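Comunidad Wivel en español > Ayuda > Misiones secundarias

¿Cómo se consigue la barca grande de Kwan sin perder la caravana?

Preguntado por tejon_marino el 18 de febrero de 2023

¡Hola a todos! Llevo 60 horas con Wivel y estoy enganchadísima, es el primer juego de comercio que no me duerme a la segunda tarde. Tengo una duda con los transportes que no consigo resolver, la explico debajo de las fotos.

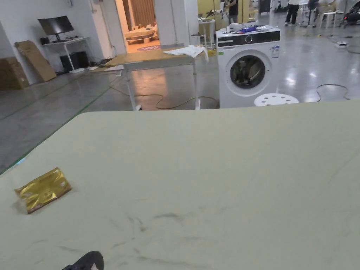
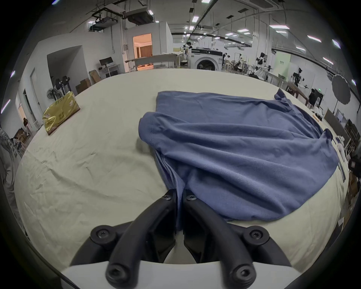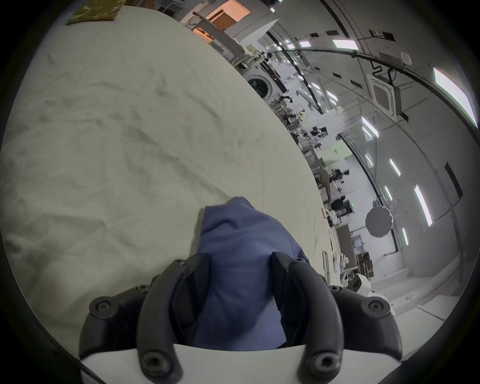 El paquetito dorado sale en la primera foto y la tela azul en las otras dos.

Voy al lío. Estoy en el capítulo tres, recién llegada al puerto de Brirnonard, y el barquero (Kwan, el del sombrero de paja) me ofrece cambiar mi caravana por la barca grande. Me encanta la idea de remontar el río, pero si acepto me avisa de que "las mulas se quedan en tierra" y me da miedo cargarme la ruta de la sal, que es con lo que saco casi todo el dinero. Además las mulas tienen nombre y les he cogido cariño, no las quiero vender.

En un vídeo vi a alguien con las dos cosas a la vez, la barca amarrada y la caravana esperando en el establo, así que tiene que haber una manera. He probado a hablar con él de noche, a llevarle vino y a subir la reputación del puerto hasta "Conocida", y siempre me sale el mismo diálogo. ¿Hace falta terminar antes lo de Usmont? Si se puede, sin destripar el final del capítulo, por favor.

Juego en la versión de consola, dificultad normal, sin nada instalado.

¡Mil gracias!

3 respuestas

Respuesta aceptada
chikeung_wei (Chi-keung Wei), miembro veterano

¡Qué buen momento de la partida tienes por delante, qué envidia! Sí, se pueden tener las dos cosas, y no hace falta acabar Usmont, pero sí haber pasado por allí al menos una vez.

Lo que te ofrece Kwan en el primer diálogo es el trueque, y el trueque siempre se lleva la caravana. Lo que tú quieres es el alquiler con opción de compra, que va por otra rama de la conversación. Para abrirla:

Ve a Usmont por el camino alto y habla con la mujer que repara redes junto al pozo. Te dará una carta. No la abras en el inventario. Si la abres, la misión sigue, pero pierdes el descuento.

Vuelve a Brirnonard y entra en el establo antes de ir al muelle. Paga el pesebre de las mulas por adelantado, con una estación basta. Este es el paso que se salta casi todo el mundo y por eso les sale siempre el mismo diálogo.

Ahora sí, al muelle. Tiene que ser de día y sin lluvia. Kwan te pregunta dónde has dejado los animales y aparece una línea nueva: "Descansando". Elígela, entrégale la carta y te pedirá 200 monedas de fianza.

Con eso tienes la barca y la caravana se queda guardada. Para cambiar de una a otra basta con dormir en la posada del puerto. ¡Y las mulas conservan el nombre, el nivel y hasta las mantas que les hayas puesto!

Sobre la ruta de la sal: no la pierdes, se queda en pausa. Los compradores te esperan 8 días de juego y después empiezan a bajar el precio poquito a poco. Yo hago un viaje por río, vuelvo, duermo, hago la sal, y así voy alternando. Se gana más que con cualquiera de las dos por separado y el río al atardecer es una preciosidad, ponte auriculares.

Una cosa más, por si juegas con el guardado automático: guarda a mano antes de entregar la carta. En consola se me quedó una vez la barca sin remos y tuve que recargar.

redondela77

yo cogí el trueque y tan contento, la caravana es lentísima. la barca carga el doble y no paga peaje en el puente. lo de las mulas da penita pero luego las ves pastando detrás del molino, no les pasa nada. si no te importa empezar de cero con la sal, adelante con el trueque y a disfrutar

lo del vino no sirve para nada, eso es con el aduanero

PanConLinterna

Muy buena la respuesta de arriba, me acabo de enterar de lo del pesebre después de dos partidas enteras. Añado un detalle: si ya abriste la carta no hace falta recargar. La fianza sube, pero la línea de "Descansando" aparece igual. Lo probé ayer en dificultad difícil.

Creo que en la versión de ordenador el tiempo de espera de los compradores es más largo desde el parche de junio, pero no lo tengo comprobado, así que mejor no fiarse.

Y si te gusta ir por el río, busca la poza de las garzas, pasada la segunda esclusa. No hay tesoro ni misión, solo un pescador que toca la armónica y que te cambia la música del mapa si te quedas un rato. ¡De lo más bonito del juego!

Comentarios a la respuesta aceptada

tejon_marino: ¡¡Funciona!! Era el establo, yo iba directa al muelle cada vez. Ya tengo la barca y a mis mulas comiendo tan tranquilas. ¡Gracias, gracias!

chikeung_wei: ¡Genial! Cuando pases la primera esclusa toca la campana, no digo más.

redondela77: hay campana??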